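Last updated: May

Laundry diary, the week of the big wash

Up at 6 and down to the laundry room before I'd had anything to eat. I wanted to get the sheets going early so the line would be free by lunch.

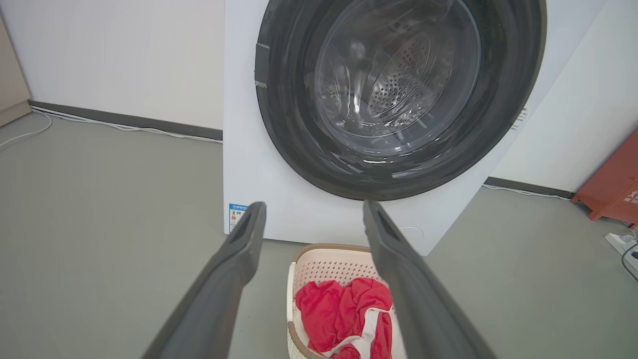 I had put off the bedding for too long. There was the set from our bed, the set from the back room, two mattress covers, and the old green blanket that lives on the couch and has not been washed since winter. I carried it all down in three trips and sorted it on the floor. Whites by the wall, colors by the door, the blanket by itself.

The drum was empty when I got there, which saved a step. Last time I found a sock stuck to the inside after I had already loaded up, and it had gone through two hot washes with somebody else's things and was no good afterward. Now I look through the glass first and then put a hand in and feel around the top.

I still haven't peeled off the energy label at the bottom of the front. It was on there when we moved to Dremilham and I keep meaning to do it. I tried a corner once with my thumbnail and it came up in little shreds, so I left it. Warm water and a plastic scraper would probably do it. The tape on the door rim can stay where it is. It does no harm.

First load was the whites at 40. I used to do them hotter but I don't see much difference, and the pillowcases last longer. One scoop of the Zadix powder, no softener. I bought the big box last month when the store on Flanagan Street had it marked down, and it is going slower than I expected. The powder does clump in damp weather. I broke up the lumps with a fork and put the lid back on tight.

While that ran I swept. There was a lot of lint along the baseboard and a clothespin that I had been one short of all spring. I wiped down the shelf where the detergent sits, as there was a ring of powder under the box that had gone hard. It took hot water and a good rub. I also threw out two empty bottles and a stain stick that had dried up.

Went up for breakfast. Eggs and toast, and the end of the plum jam. Wrote the grocery list. Paid the water bill, which was up a little from last time, and after this week it will be up again.

The whites came out fine except for one pillowcase with a brown mark near the hem. I think it is tea. I put it in the sink with cold water and some baking soda and left it there to deal with later.

Second load was the colors, also at 40. I got everything in with some pushing, and I should have split it. When it went into the spin there was a thumping I could hear from the kitchen. I went down and stood there a while, trying to decide whether to stop it. It settled down without my doing anything. When I opened the door, the fitted sheet had swallowed everything else, as it always does, and the middle of the bundle was a good deal wetter than the outside. I pulled it apart, took out half and spun it again. That cost me the time I thought I had saved.

Hung out the whites at the far end of the line, where the sun comes first. There was a light wind from the Clirnitz side, so they moved enough to dry without winding around the line. The mattress covers are awkward. I folded them over double and used four pins on each. I was short of pins by the end even with the one I had found, and put two of the pillowcases on the fence.

The blanket went in after lunch, on its own, cool and with a slow spin. It looked small going in and very large coming out. It must weigh twice what it does dry. I carried it up in the plastic tub and had to put it down halfway on the stairs. I laid it over the two chairs on the porch and turned it at 5, and the underside was still cold and damp. It will need tomorrow too. I moved the chairs in closer to the wall in case it rains.

Before I went back up I cleaned the door seal. I do this when I remember, so not as often as I should. I ran a cloth around inside the fold of the rubber and it came away gray, with a hair tie and some grit in it. Then I took out the powder drawer and rinsed it in the sink. There was a dark film at the back that needed an old toothbrush. I left the drawer on the counter to dry and left the washer door open for the night, so it doesn't get that smell again.

Made up both beds. The sheets were dry by the middle of the afternoon and a bit stiff, which I like. One of the fitted ones is wearing thin in the middle and I can see my hand through it. I will get another few months out of it and then cut it up for rags. I checked the linen closet while I was there and we have 16 pillowcases, counting the one in the sink, for a house with four pillows. I took the worst ones off the pile and put them with the rags now.

The tea mark has faded but it is not gone. I changed the water and added more baking soda.

Still to do: towels, the bath mat, the kitchen curtains if the weather holds. The curtains have to come off their hooks first and I don't look forward to putting them back. Buy clothespins.

Soup for supper. Bed early, in clean sheets.

Contact | Copyright, all entries by the author of this diary | Back to top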